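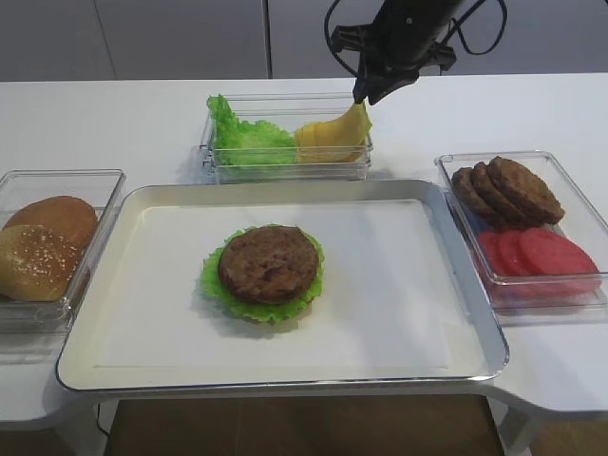
About Cleritden

By Dilek Akbulut
Updated July

Cleritden makes sandwiches and burgers for people who eat at work. We cook, assemble, pack and deliver from one kitchen, and our customers are hospitals, warehouses, a community college and a few offices that gave up their own cafeterias. On a normal day 2543 meals leave the building. The first van goes out at 5:40 a.m.

The company started as a lunch counter inside the Killo building supply store. The counter sold hot food to contractors in the morning and closed by two. When the store cut back its hours we moved to our own kitchen and began taking standing orders. The counter is gone, but several people who worked it are still here, and the meatloaf recipe is the same one.

How we use automation

Burgers are built one layer at a time, and the order of the layers matters to how they hold up in a box. For years that was done by hand at a line of stations. It is repetitive work. Most of the sore wrists and shoulders reported to us came from those stations, and they were always the hardest shifts to fill.

We now have 2 assembly stations where a robot arm does the stacking. Buns, patties, lettuce, cheese and tomato sit in clear containers within reach of the arm, and it builds on a tray in the middle, picking up each item from above. A person sets out the ingredients, watches the build, and checks every burger before it is wrapped. If a cheese slice folds or two come up together, the person fixes it and notes it on the sheet.

The arm is slower than a practiced worker. We knew that when we bought it. It keeps a steady pace through the early hours, and that lets us plan the wrapping table and the vans around it. Soft ingredients are still the hard part. Lettuce is never the same shape twice, and a ripe tomato will slide. Custom orders, allergy orders and anything with sauce are made by hand at a separate table and will stay there.

The software that schedules the stations is called Sketuvetti. It reads the order list the night before and tells the prep crew how much of each ingredient to set out and when. Before we had it, a supervisor worked this out on paper at the end of a long day. We throw away less lettuce now.

What changed for the people here

No one was laid off when the stations came in. We put that in writing before the equipment arrived and posted it by the time clock. What did change was the jobs themselves. Assembly workers were offered training as station operators, and most took it. The training is paid and takes place during regular hours. Operators learn to load the containers, clean the gripper, stop the arm safely and restart it after a stop. They earn more than the old assembly rate.

Some people did not want to work next to a machine, and they moved to hand assembly, baking or packing at the same pay. A few told us they missed talking across the line. It was a fair complaint. The operators stand farther apart than they used to, so we moved the morning break to one time for everybody and put a bigger table in the break room.

I-hsuan Chung runs the station crew. She came to us as a packer, learned the equipment during the first trial, and now trains every new operator. Questions about speed, cleaning or placement go to her first, and changes are tried on one station for a full week before they go to the other. Any operator can stop an arm at any time without asking.

Where we are

The kitchen is at 1199 Yeh Street, behind the tire shop. Deliveries come in on the alley side. Customers picking up orders should use the front door and ring the bell if the desk is empty, as the kitchen is loud in the morning and we may not hear a knock.

Work with us

We hire for prep, baking, packing, driving and station operation. You do not need experience with machines. Shifts start early, and we ask applicants to spend a paid half day in the kitchen before they decide. Applications are at the front desk and by mail to P.O. Box 2382.

14 shares
3 comments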